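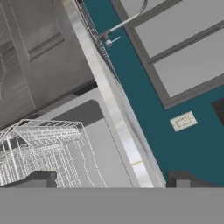 Does the choice of controller matter more than the choice of gripper when unloading a dish rack? In our trials the controller accounted for most of the difference, and the gripper mattered mainly for thin plates.

4.2 Gripper and controller comparison

Figure 3. Simulated wrist camera view in the kitchen used for the rack task, with the white wire rack to the left of the steel strip and the tap beyond it.

We tested two parallel grippers, the Altitent and the Ladport, each under position control and under impedance control. Every pairing was run for 200 episodes in the same simulated kitchen, with the start pose of the arm varied between episodes. An episode was stopped after 20 seconds. The Ladport under impedance control completed 86 per cent of episodes, the best result of the four. Under position control both grippers tended to jam against the tines, and raising the approach height by 8 mm did not remove the fault. Contact settings follow Wike and D'Souza and were left unchanged throughout. Wrist camera images were passed to the policy without cropping.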